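My aunt Jolene Sutcliffe left me three things: her truck, her bad knees, and a recipe card for barbecue rub with one line scratched out so hard the pen went through.

Now, everybody in Trarnumen knew Jolene's rub. She sold it out of old jelly jars at the gas station, and people drove in from Gerkon and paid whatever she felt like charging that day. I once saw her charge a man nine dollars and his wife four. Same rub! She said he had a nine dollar face.

So there I was in January with a card that said paprika, brown sugar, mustard powder, black pepper, and then a hole. I held it up to the window. I rubbed a pencil over the back like they do on TV. I got a capital C, maybe, or the start of an O, and a gray thumb.

I tried cumin first. Then coriander, then celery seed, then (I was tired) cocoa. I put it all on pork shoulder and fed it to my neighbor Peñalver, who had eaten Jolene's ribs every summer since he was a kid and who chews slower than any man alive.

"No," he'd say, and take another piece.

By spring I had 187 jars in the garage and a freezer I couldn't shut. Then the Herkar people called. They make sauces, the kind with a cowboy on the label, and they'd heard the recipe was mine now. They offered me $2,000 for it. I said I'd think about it, like a person who had a recipe.

I went out and sat in the truck, which is where I do my thinking. It still smelled like her — smoke and peppermints and something else under that, sort of warm and dusty. I opened the glove box for a napkin and there was a tin can in there with a rubber band around it. Coffee. Plain old ground coffee, the cheap kind, gone half stale. Jolene never drank a cup of coffee in her life. She said it made her teeth itch.

I made one batch. I didn't even wait for the shoulder, I just did a couple of pork chops in the skillet and carried the plate across the yard in my socks.

Peñalver chewed. He looked at his porch light for a while.

"You going to sell it?" he said.

I told him Herkar was calling back in the morning.
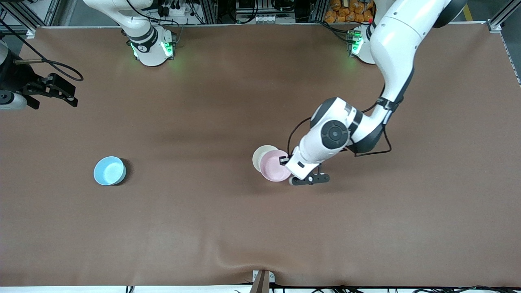 He wiped his fingers on his jeans and asked if there was another chop. There was, so I went back and got it, and when the phone rang the next day I was out in the garage soaking the labels off jelly jars, and I let it ring.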